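## 4. Fabric lining: fitting, tensioning, washing

Covers the Jevow lining set for the bench booth, kit 872. Frame needs to be up and square first (section 3). If the frame isn't square stop here and go back, the fabric will show every bit of it.

Replaces the old sheet that shipped from Brisetby. Throw that one out, clip spacing is wrong.
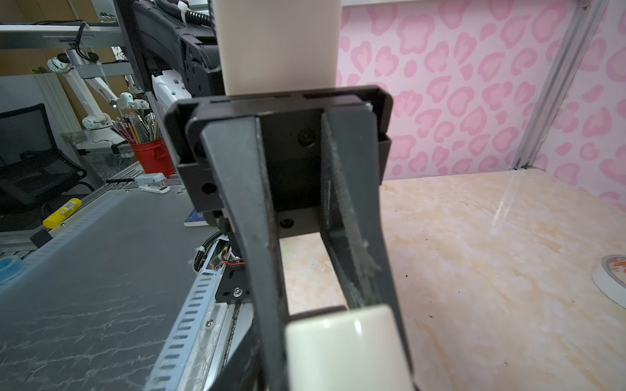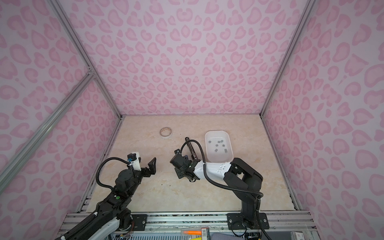
*Fig. 4-1 and 4-2. Bench in use. Pink leopard-spot lining and aluminum rails in the second one.*

### 4.1 What's in the bag

- back panel, widest piece, tag on the top hem
- left and right panels. NOT the same, check tags
- clips, nearly 200 of them, more than you need
- flat plastic tool for pushing clips home
- spare strip of the same fabric for patching

Not in the bag: steam iron, clean cloth, soft pencil, step stool if you're short.

Print choice is whatever was on your order. All prints cut the same, fit the same. Plain colors come from Talavera, patterned ones from the Bosthorpe shop, and the patterned cloth has a bit less stretch. Matters in step 8.

### 4.2 Before you start

Unpack the day before if you can. Fabric's been folded tight and the creases are stubborn.

1. Shake panels out, hang over a door or a chair overnight.
2. Iron on the back side only. Medium heat, some steam. Printed side will go shiny if you touch it with the iron.
3. Wipe the rails down. New rail has cutting oil on it, even when it looks clean. Oil wicks into the hem and it does not come out.
4. Let rails dry fully.
5. Find the center of the back top rail, mark with pencil. Light mark, it stays visible on the metal.

> **Caution:** no marker pen on the rails or fabric. Bleeds through the hem in a week or so.

### 4.3 Back panel

Always the back first. Sides overlap it, and if you do it the other way around you get a gap in both corners.

6. Line up the center notch on the top hem with your pencil mark. One clip. Don't push home yet, just started.
7. Work out from the center, one clip left, one clip right, a hand's width apart. Keep going to the corners. Hem should sit flat with no scallops between clips.
8. Pull down from the bottom hem with both hands, gentle. Stretchy plain cloth: pull until the creases go and then stop. Patterned cloth: pull until flat, no further. Over-pulling bends the pattern and you'll see it as a smile across the wall.
9. Clip the bottom hem, center out again.
10. Push all clips home with the plastic tool. They click. No click, take it out and turn it round, it's backwards.

Note: if you run out of hem before you reach a corner, the panel is upside down. Top hem is the one with the tag. Happens a lot.

### 4.4 Side panels

11. Check the tag. L goes on your left as you face into the booth, R on your right. Print side faces in.
12. Start at the back corner this time, not the center. Tuck the long flap behind the back panel's edge.
13. Clip along the top toward the front.
14. Clip down the back corner. Tight in here, use the tool, fingers wont fit.
15. Pull toward the front, then clip the front edge.
16. Bottom hem last. Leave it slightly looser than the top.
17. Repeat for the other side.

If the pattern doesn't match up at the corners: normal. Panels are cut for fit, print runs where it runs. We don't do matched sets.

> **Caution:** keep fabric clear of any lamp. A hand's width minimum. LED only inside the booth, no halogen, no clip-on heat lamps. Turn lamps off when you leave.

### 4.5 Bench surface

Optional. Any flat panel up to the width between the side rails will do, stick-on vinyl over board is fine.

18. Clean the board, no grit. One grain shows through vinyl forever.
19. Peel back a hand's width of the backing, lay that edge down first.
20. Smooth from the middle out with a dry cloth. Peel more, smooth more. Slow.
21. Bubbles: prick with a pin at a flat angle, press out.
22. Trim with a fresh blade. Dull blade drags and tears the edge.
23. Slide the panel in from the front. It should drop in without force. If it binds, take a little off one side only.

Dont glue the panel down. You'll want it out for cleaning.

### 4.6 Own fabric

You can use your own cloth. Limits:

- up to 400 grams per square meter. Heavier than that pops the clips
- under 200 you'll see the wall of the room through it, double it up
- cotton or cotton mix best. Fleece collects everything
- wash once before cutting so it shrinks now and not later
- cut using the old panel as a pattern, add a finger width all round for the hem

Double-fold the hem. Single fold pulls out of the clips.

### 4.7 Cleaning

Weekly: lint roller top to bottom, or a vacuum with the brush head on low. Leave panels up.

Stains: damp cloth, drop of dish soap, dab from the outside in. No bleach, no solvent, no stain spray (the propellant leaves rings).

Full wash:

24. Unclip bottom hems, then sides, then tops. Clips in a jar or you'll lose them.
25. Cold wash, gentle, panels inside out. Wash colors seperately the first time.
26. Line dry. **No tumble dryer**, shrinks the hem more than the cloth and then nothing lines up.
27. Iron on the back while a little damp.
28. Refit from step 6.

### 4.8 Problems

**Sag along the top.** Clips too far apart, or not home. Add two between the sagging ones.

**Ripples from one corner.** Frame's out of square. Loosen that corner, push, retighten, redo the panel on that side.

**Gap at back corner.** Side flap isn't tucked. Back to step 12.

**Clips popping off.** Cloth too heavy, or hem folded over twice too many. Also check for a bent rail lip.

**Dark line on hem.** Oil, see step 3. Too late for that panel, but clean the rail before you hang the next one.

**Small tear.** Patch from behind with the spare strip, iron-on web, medium heat. Big tear, order a single panel, quote 872 and the letter on the tag (L, R or B). Singles ship from Bosthorpe, allow extra time in November, shop is closed part of the month for stock count.

Lighting is section 5.

Rev. 2019-09-30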